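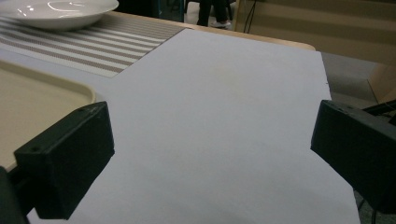 White paper sheet on the table, with the beige tray to the left and the striped placemat at the upper left.

Table Layouts: Paper, Tray, Placemat

Gallery 23 of the Gusbridge tableware index covers a small group of items used together on one table. The entries deal with surface, overlap and edge condition. Prices and suppliers are in the Karkon list and are not repeated on this page.

The index has room for 3,000 photographs and holds 2,167. Each gallery is kept short so that a reader can compare the same items between pictures without opening the full record. The terms are the ones used in the rest of the index: a "mat" is a placemat under a plate, a "sheet" is any loose paper cover, and a "tray" has a raised rim on its perimeter.

Notes to the first picture. The sheet is white with a smooth matte surface, and takes on a pale lavender-gray tint under the indoor lighting. One corner at the far end is cut at an angle. The right edge has a small nick or tear. Part of the mat is tucked under the far end of the sheet. Index practice is to record this as "sheet over mat."
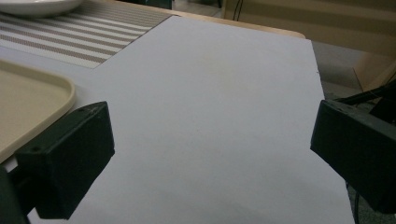

Lærke Frandsen
Gallery editor, table and kitchen

Same sheet, same tray. The right edge of the paper runs straight on a diagonal, apart from the nick. A faint yellowish smudge shows slightly above the center. Marks of this kind are entered under "surface," with no guess at the source. The lower portion has soft, uneven shading where the light falls off, and shading is not entered as a mark.

The tray partly overlaps the edge of the sheet. Its rim is slightly raised and the corner is rounded. The mat has a woven look here, with alternating bands of tan-brown and off-white. Band color is listed as seen in the picture in question, so the wording may differ from one entry to the next.

Overlap is recorded from the top item down. If the order can't be read from a picture, the field is left blank. Jennylyn Dizon checked the field names against the Caldeira gallery in March, and the two sets now match.

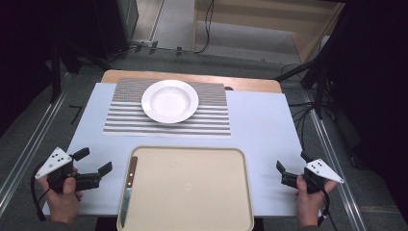
Plate centered on the striped mat; tray nearer the front, with a table knife lying along its left side.

The plate is round, white and plain, with a wide rim and a shallow center well. The gloss shows best along the inner curve of the rim. The mat reads as white and gray-brown in this light, and the brown bands are speckled.

The knife has a wooden handle with two small metal rivets and a steel blade. It lies diagonally, handle toward the mat and blade toward the near edge of the tray. Entry: "knife, in tray, diagonal." There is a tiny dark speck near the center of the tray.

Corrections to this gallery go to the editor with the gallery number and the field name.

Previous gallery: Driltura, bowls and lids
Next gallery: Caldeira, trays without handles
Page revised 2023-10-01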